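Galeria - Dobragem de malha, sala de roupa de Stirkthorpe

Aleksi Valtonen
sexta-feira, 22 de março de 2024

Página de registo da etapa de mesa: abertura da peça, alinhamento, dobra e empilhamento. O texto acompanha as imagens com as cotas e os critérios em uso na sala. A ficha de lavagem e a ficha de secagem são documentos separados e não se repetem aqui. Onde há diferença entre a sala de Stirkthorpe e a de Tavulville, a diferença vem indicada.

Âmbito

Malha fina de algodão: T-shirts de manga curta e de manga comprida, camisolas interiores, partes de cima de pijama. Ficam de fora as camisas de tecido plano, que levam ferro antes da dobra, e as malhas grossas, que se guardam enroladas ou deitadas e nunca em pilha alta.

As peças são quase todas 100% algodão. As misturas com elastano seguem o mesmo esquema de dobra, com uma diferença no alisamento: a mão passa uma única vez, do decote para a bainha, sem tração. O elastano recupera depois de solto e o vinco desloca-se.

Mesa

Tampo liso e claro, altura de 80 cm. O tampo claro facilita a leitura do contorno das peças de cor e das sombras de prega. Em contrapartida, dificulta a leitura das peças brancas; para essas usa-se um pano cinzento estendido por baixo, preso apenas pelo próprio peso.

A sala de Tavulville mantém a altura de 74 cm, adequada a quem trabalha sentado. Em Stirkthorpe trabalha-se de pé e essa altura foi abandonada em dezembro.

O tampo limpa-se com pano ligeiramente húmido e seca-se antes da primeira peça. Não se usa cera nem spray de mobiliário: qualquer dos dois passa para a malha e deixa auréola visível nas cores claras.

Cesto

O cesto fica ao alcance da mão e com o bordo abaixo da linha dos olhos. A peça sai do cesto por cima, segurada por dois pontos afastados. Puxar por uma manga deforma a costura da cava e traz atrás as peças vizinhas, sobretudo quando há meias no mesmo lote. As meias são retiradas na triagem; se aparecer uma no fundo, vai para a caixa de pares e não volta ao cesto.

Abertura da peça

A malha sai do cesto em tira ou em novelo. Antes de qualquer dobra procura-se uma referência. Por ordem de preferência:

1. Bainha inferior.
2. Costuras de ombro.
3. Decote.
4. Bainha de manga.

A bainha inferior é a referência mais segura numa T-shirt: é o bordo mais comprido, tem pesponto e distingue-se ao tato. O decote engana em peças de gola larga, e a bainha de manga obriga a uma rotação extra. Encontrada a bainha, afastam-se as duas extremidades e o resto do corpo desce por gravidade. Quando há sobreposição de painéis, separa-se primeiro a camada de cima.

Malha rosa-velho

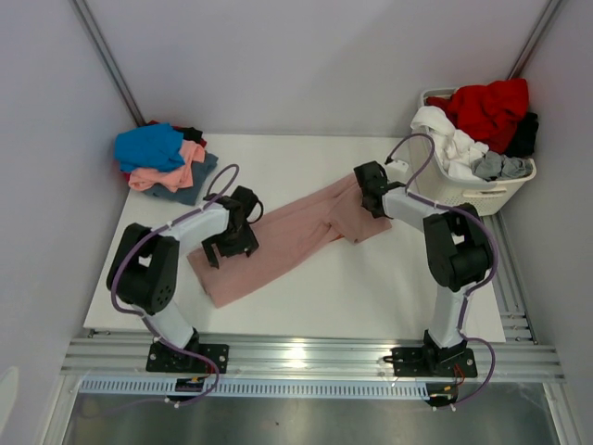
Peça rosa-velho em diagonal no tampo branco, com pregas na metade direita. A seguir, bainha com pesponto duplo. 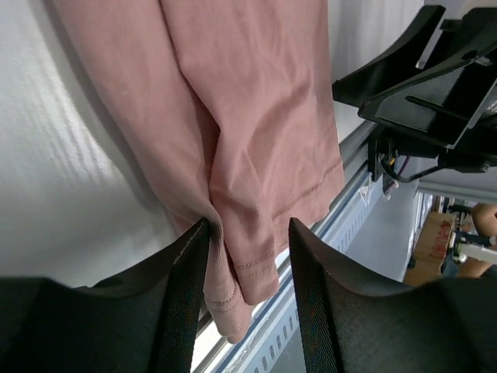
Alinhamento

O eixo da peça coloca-se paralelo ao lado comprido da mesa, com a frente virada para baixo. A correção de uma peça atravessada faz-se por rotação do conjunto, com as duas mãos espalmadas, e nunca por arrasto de um canto. O arrasto estica a malha no sentido do viés e a peça fica com um lado mais comprido que o outro até à lavagem seguinte.

Depois da rotação verificam-se três linhas: costura lateral esquerda, costura lateral direita e bainha. As laterais devem cair no limite do contorno. Em peças de malha tubular não existe costura lateral; toma-se como limite a própria dobra do tubo e confirma-se a simetria pelas cavas.

Há peças que saem de fábrica com torção. Reconhecem-se porque a costura lateral roda para a frente na zona da bainha, mesmo com os ombros certos. Nesses casos alinha-se pelos ombros e aceita-se o desvio em baixo. Forçar a costura para o lugar produz uma prega diagonal que atravessa a peça toda.

Alisamento

Mão aberta, pressão leve, do centro para fora. As pregas curtas junto à bainha desfazem-se com dois dedos por dentro da peça. As pregas longas pedem que a malha seja levantada e pousada outra vez. Insistir com a palma sobre uma prega longa só a transforma em vinco.

A bainha com pesponto duplo tem tendência a enrolar para o avesso depois da secagem em tambor. Desenrola-se antes da primeira dobra, em todo o comprimento. Se for dobrada enrolada, o bordo da pilha fica com altura irregular e a peça seguinte escorrega.

Dobra

Esquema Nurmi, em uso nas duas salas:

a. Lateral direita para dentro, até um terço da largura. Manga rebatida para fora sobre a própria dobra.
b. Lateral esquerda igual. As duas laterais não se sobrepõem no centro mais do que 2 cm.
c. Bainha para cima, até à linha da cava.
d. Nova dobra no mesmo sentido, até ao decote.
e. Rotação da peça, frente para cima.

Nas mangas compridas acrescenta-se um passo entre a e b: a manga desce ao longo do corpo, paralela à lateral, com o punho acima da bainha. Punho que ultrapasse a bainha é recolhido em ziguezague, sem enrolar.

O esquema Dadmont, que começa pela dobra ao meio no sentido do comprimento, é mais rápido em peças pequenas e continua admitido para roupa de criança. Em tamanhos de adulto deixa um vinco ao centro da frente, visível depois de vestida a peça, e por esse motivo não é usado.

Verificação

Critérios de aceitação da peça dobrada:

- retângulo com cantos fechados, sem ponta de manga à vista;
- decote centrado na face superior;
- bainha totalmente no interior;
- espessura uniforme ao toque nos quatro cantos;
- etiqueta não visível.

Uma peça que falhe no decote é reaberta por completo. As restantes falhas podem corrigir-se sem desfazer as laterais. Peças com fio puxado, costura aberta ou mancha saem do circuito nesta fase, mesmo já dobradas, e vão para a prateleira de conserto com uma mola de roupa no sítio do defeito. A mola prende-se ao lado do defeito e não sobre ele, em especial nas malhas finas, onde deixa marca.

Empilhamento

Pilha por tipo e depois por tamanho. A cor não é critério de arrumação na sala, apenas na lavagem. As lombadas (lado da última dobra) ficam viradas para o corredor, o que permite retirar uma peça do meio com uma mão por baixo e outra por cima.

As peças de algodão simples vão por baixo, as misturas com elastano por cima. A pilha não deve inclinar quando se toca no canto superior; se inclinar, há uma bainha enrolada ou uma manga mal rebatida algures, e normalmente encontra-se na metade de baixo.

As prateleiras são forradas a papel liso, sem cola. O papel troca-se quando apresentar rugas. Não se colocam saquetas perfumadas em contacto com a malha.

Notas soltas

O vapor foi experimentado antes da dobra, com peças ainda na mesa. O alisamento ficava mais rápido, mas a humidade residual notava-se na prateleira no dia seguinte. Vapor só com a peça pendurada e repouso completo antes de vir para a mesa.

As placas de dobragem em plástico estão guardadas no armário de baixo. A largura da placa grande não serve os tamanhos pequenos, e as laterais acabam por se cruzar muito além da tolerância do passo b. Podem ser usadas para toalhas de mão.

Iluminação lateral em vez de vertical: a luz rasante mostra as pregas e o relevo do pesponto, e a luz a pique apaga-os. A lâmpada sobre a mesa de Tavulville ainda não foi deslocada.

Falta fotografar a dobra de manga comprida e a prateleira de conserto. As imagens entram nesta mesma página, antes da secção Verificação.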